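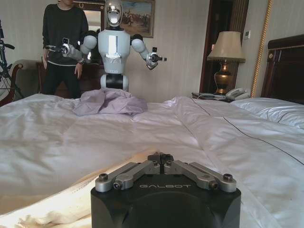 The big bed with its white duvet, and a lavender cloth lying crumpled near its far edge.

She has looked after guest rooms in Ostport for longer than she cares to add up, and she still talks about a well-made bed the way other people talk about a good loaf. "You start with the sheet," she tells me, pouring the tea, "and if the sheet's bunched, well, the duvet will only tell on you later!"

The house, Brostari, has 81 rooms, and she reckons she has made up every one of them at some time or other. White bedding is her favourite – it shows each crease, she admits, but it cheers a room with dark furniture no end.

And wrinkles? She laughs at that. "I used to chase every last one. Now I shake it from the foot, smooth it once with my forearm and go and see to the dresser. People are going to sleep in it, love, they're not going to frame it."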